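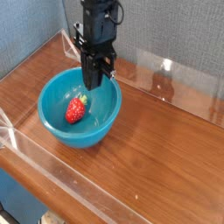
How long do owners go on using a tablet after its maker stops sending security updates?

Most owners in our survey kept the tablet in regular use for well over a year after the last update, and the median was 23 months.

4. Use After the End of Updates

4.1 Sample and definitions

The results in this section come from the owner survey described in Section 3. After removal of incomplete and duplicate returns, 1,797 responses remained. Every respondent owned at least one Android tablet for which the maker had stopped issuing security updates before the survey opened in November. Owners of tablets still under support were surveyed separately and are discussed in Section 5.

We treat the date of the last security update as the end of support. Makers use the word "support" in different ways, and several continue to offer repairs, spare parts or telephone help long after the software has stopped changing. A narrower definition was needed so that the two product lines in the study, Ferkora and Tallico, could be compared on the same terms. Where a model received a late patch outside its normal schedule, the date of the late patch was used. This happened with one Tallico model, and the choice shortens its measured period of unsupported use slightly.

Regular use means that the tablet was switched on and used for some purpose in most weeks. Respondents who had put the tablet in a drawer but had not thrown it away were recorded as having stopped. For these respondents we asked for the month in which regular use ended. Answers of this kind depend on memory, and we checked them against the device logs of a smaller group of 200 owners who had agreed to share them. In that group, owners tended to place the end of regular use somewhat later than the logs did. We have left the survey answers uncorrected and return to the point in Section 4.5.

4.2 Length of continued use

Figure 2, in the preceding section, gives the share of tablets still in regular use for each month after the end of support. The curve falls slowly at first. There is no sharp drop in the month when updates end, and none in the months just after it. A steeper fall begins later, at the stage when common applications start to refuse installation or to close without warning on the older system version.

The pattern is similar for both product lines. Ferkora tablets were, on average, older when support ended, and their owners gave them up a little sooner. Once the age of the tablet is taken into account, the difference between the two lines is too small for us to draw any conclusion from it. The price paid for the tablet mattered more. Owners of the larger and more costly models kept them longest, and many said they saw no reason to replace a screen that still looked good to them.

Battery wear was the most common reason given for stopping. Failure of a needed application came next, followed by a damaged charging port or a broken screen. Very few respondents named the end of security updates as their main reason. A larger number listed it as a secondary reason, usually alongside slow performance.

4.3 Awareness of the end of support

Fewer than half of the respondents knew that their tablet was no longer receiving updates. Among those who did know, the usual source was a message from an application, most often a banking or streaming service that would no longer run. Notices from the makers themselves were seldom mentioned. Both product lines publish an end date for each model on their support pages, but neither line displayed a notice on the device during the period covered by the survey.

The wording of the settings menu appears to have added to the confusion. On unsupported models of both lines, a manual check for updates returned a message stating that the system was up to date. Respondents who had seen this message were more likely to believe that their tablet was still supported. Several quoted the message in their written comments as proof that it was.

Owners who knew that support had ended were asked what they had done in response. The most common answer was nothing. Some had removed banking applications or had stopped using the tablet to make purchases. A few had passed the tablet to a child or an older relative. We note this last group with some concern, as the person receiving the tablet was generally not told about its status.

4.4 Changes in the type of use

Continued use did not always mean the same use. Respondents were asked to list the main activities for which they used the tablet while it was supported and again at the time of the survey. Reading and video remained steady. Email and shopping declined. Note taking with a stylus declined only among owners who had since bought a laptop, and otherwise held up well.

A sizable group had given the tablet a single fixed purpose. It stood in a kitchen to show recipes, or on a shelf to play music, or beside a door to show a calendar. Tablets used in this way were seldom carried out of the home. They were also the ones most likely to remain plugged in at all times, a practice that both makers advise against because of its effect on the battery.

The level of risk in these cases is difficult to judge. A tablet that only plays music holds little personal information, yet in most homes it remains signed in to the owner's main account. Of the owners who had given the tablet a fixed purpose, only a small minority had removed that account or created a separate one.

Two sites in the study, Cheetham and Vatumness, ran lending programs through which residents could borrow tablets for home use. Marjorie Hebden, who coordinated the fieldwork at both sites, collected the records of each program. At Cheetham the lending stock was replaced on a fixed schedule that happened to match the support period of the model chosen. At Vatumness tablets were replaced only when they failed, and much of the stock was out of support when the records were gathered. Borrowers at the two sites reported similar levels of satisfaction. The Vatumness program has since added a label to each case stating the date of the last update.

4.5 Limits of these results

Three limits should be kept in mind when reading this section. The first concerns memory, as noted in Section 4.1. If the bias found in the log group applies to the whole sample, the true median lies below the figure reported here. The log group was made up of volunteers with a stronger than usual interest in technology, and we do not consider it safe to apply its bias to everyone else.

The second limit concerns tablets that were sold or given away. Where a tablet had left the household, regular use by the respondent ended, but the tablet may well have continued in use elsewhere. Such cases were treated as incomplete in the analysis, and the median was calculated accordingly. Readers who need a measure of the total working life of a tablet should treat our result as a lower bound for this part of the sample.

Finally, the survey was limited to two product lines. Both belong to the upper part of the market, where screens and speakers tend to last and where owners have paid enough to be slow in replacing them. Low-cost tablets may follow a different course. The storage in such models is often small enough that applications can no longer be updated well before the maker's support has ended, and the order of events described in Section 4.2 could then be reversed.

We also made no attempt to measure harm. The survey asked whether respondents had experienced loss of an account, unwanted purchases or similar problems, and a small number said that they had. In none of these cases could the cause be traced to the tablet with any confidence, as the same accounts were in use on phones and computers. The answers are listed in the appendix without further analysis.

4.6 Effect on replacement plans

Respondents still using an unsupported tablet were asked when they expected to replace it. The largest group had no plan to do so. Among those who did have a plan, the date was tied to a new model being released or to a seasonal sale far more often than to the condition of the current device. Respondents who learned of the end of support through the survey itself were asked the same question a second time, at the close of the questionnaire. A modest share brought their expected date forward. Whether they acted on that intention will be examined in the follow-up survey, which uses the same questions and will be sent to all respondents who agreed to further contact.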